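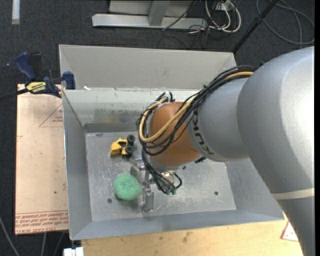
Issue 13

The Bottom of the Bin: How to Empty, Sort and Clean a Bin That Has Been Collecting Things
by Pavithra Kurup

Every bin I have ever been responsible for has ended the same way. The good stuff gets taken out first, the useful stuff goes next, and then one day you look in and find a ball and a small yellow vehicle staring up at you from a scuffed gray floor. People will walk past a bin in this state for months. It isn't full, so it doesn't need emptying. It isn't empty, so you can't use it for anything.

Last issue I promised Parvathi Thampi, who writes the page after mine and reads mine first in order to complain about it, that I would cover metal bins with sloping sides. These are the ones that look as if everything should slide helpfully to the middle. Some things do. The rest find a corner and take up residence.

What you need

A sheet or old towel, larger than the bin's opening
Two cardboard boxes
A soft brush, the kind that comes with a dustpan
Two cloths
Dish soap and a bowl of warm water
A flashlight
A marker and masking tape
Gloves, if you have ever met the inside edge of a metal bin

Set aside an hour. The bin will take twenty minutes and the two cardboard boxes will take the rest, as they contain decisions.

Step 1. Lay out the sheet

Put it on the floor or the table right next to the bin. Everything is going onto the sheet. I say this because the natural instinct is to take out one item, recognize it, and carry it off to another room, where you will see something else that needs doing and won't be heard from until dinner. Stay by the bin.

Step 2. Take things out by hand

Don't tip the bin over. I know it would be faster. Tipping sends the grit from the bottom over the top of everything else, and if the thing is heavy enough to be called a bin and made of metal, it will land on something you need, such as a foot.

Start with whatever is nearest to you and work toward the back. Small things lying farther back are the ones that get left, particularly toy vehicles, which are low and have no sense of urgency. Round things should come out early, before you bump the side and have to chase them. A fuzzy or mesh-covered ball is more cooperative than a smooth rubber one. Pick it up around the middle; if you pinch it by the surface you will be holding a tuft, and eventually the tuft will be all you are holding.

Step 3. Make two piles, not five

One pile is Going Back. The other is Going Elsewhere. You'll be tempted by a third pile called Not Sure. I kept a Not Sure box under the stairs from June until the following June, and when I opened it I was still not sure, only older.

If you really can't choose, ask what the bin is for. Ours, at the Brulton house, had been for play things, then for garden things, then for batteries (don't do this), and for a short and bitter period it was for scarves. A bin that has had four jobs has no standards. Pick one job, write it on the masking tape, and stick the tape to the outside. The tape will look temporary. Mine has looked temporary for six years.

Step 4. Wash the things that can be washed

Balls with a sponge-like or meshy surface hold on to dust as if they were paid to. Shake them hard outdoors first. Then squeeze them in warm water with a drop of dish soap, and I do mean a drop. Parvathi used a proper squirt on hers and was still rinsing foam out of it at the weekend. Press the water out in a towel and leave it on a rack until it's dry all the way through, which takes longer than you think. Overnight is safe.

Small toy vehicles get wiped with a damp cloth. Roll the wheels against the cloth if it has wheels that roll. Hair wraps around the axles, and a pair of tweezers gets it out with a horrible sort of satisfaction. Don't soak anything that makes a noise or used to.

Step 5. Brush, then wipe

Brush down the sloping walls first, then the floor. If you start with the floor you will be doing it again. Get the brush into the line where the walls meet the floor, and shine the flashlight along that line instead of straight down. Gray dust on a gray floor is close to invisible from above, and from the side it looks like a small mountain range.

Then go over it with a cloth wrung out in the soapy water, and follow with the dry one. Leave the bin open for a while afterward. Metal put away damp will remind you of it later, in orange.

A word on scuffs. A metal bin floor that has been used will have them, and most are only marks in the surface. You can spend an afternoon on them with polish and a tired arm. I did once, using a tin of something called Clatari, and what I got was a floor with very shiny scuffs. If a scratch has a raised edge, rub it flat with fine sandpaper and leave the others alone.

Step 6. Put things back, slowly

Set the biggest things down first and leave some floor showing. This is the part people fight me on. An object sitting by itself, with clear space around it, can be found and picked up in one go. An object under eleven other objects is a rumor. If your bin has sloping sides, remember that the floor is smaller than the opening, and the opening is what you were judging by when you said it would all fit.

The Going Elsewhere box leaves the house today. Put it in the car, or by the door where you will trip over it. Don't put it back where the bin was.

Letters about last time

Krishnan Street, Nerbridge, wants to know whether a lid would help. It would help you not see the problem. I took the lid off mine and it has stayed tidier, out of shame.

A second reader asks how often all this should be done. Twice a year for a bin you use daily. For one that nobody uses, once, and then give the bin away too.

Parvathi has the next page and would like it known that the foam was not her fault.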